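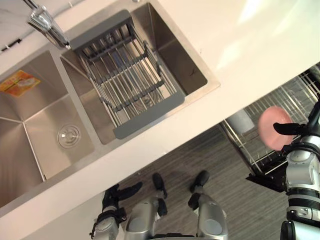 The double sink in the Clolska kitchen, with the drying basket in the right-hand basin.

Clolska Kitchen Notes: README

Hello, and thank you for opening this one first. The folder holds 300 short written notes on washing up, draining and putting away, all gathered in one shared kitchen over the course of August. Jolanta Tokarz started it as a notebook by the kettle, and it grew from there into something we thought other people might like to read, borrow from or argue with (there is a fair bit of arguing in it already, mostly over where the saucepans ought to drain).

What is in the folder

notes.txt has the notes themselves, one to a line, in the order they were written. items.txt lists the 68 kitchen things that turn up in them, from ladles to the big colander, with the name we settled on for each. corrections.txt is short and worth a look before you rely on anything to do with glasses.

Words we use

"Basin" always means one side of the sink, left or right as you stand at it. "Basket" is the rectangular one with dark grey plastic ends and metal rods, which sits down inside a basin. "Rack" is the wire one with upright slots, and it keeps that name wherever it happens to be, worktop or floor. Early on Wakana Matsuda and I were both writing "drainer" for either of them, and it took a whole Tuesday evening with a pot of tea to go back and sort out which was which. Twelve notes still say "drainer" as we simply couldn't tell.

"Strainer" is the round metal piece in the drain. The sieve is a sieve.

How the notes were written

Whoever had washed up wrote the note, usually straight after, in whatever words came naturally. Abilio Moya typed them all up and tidied the spelling, but left the grumbling in, and I'm glad he did. Names of visitors have been taken out.

Things to know

Evening meals are covered far better than breakfasts. There is very little on baking tins, and nothing at all on knives, which we keep in a separate list.

Please use the notes however you like, with a mention of Clolska if you have room for one. Corrections go to Obaidul Bhuiyan, who looks after the files now.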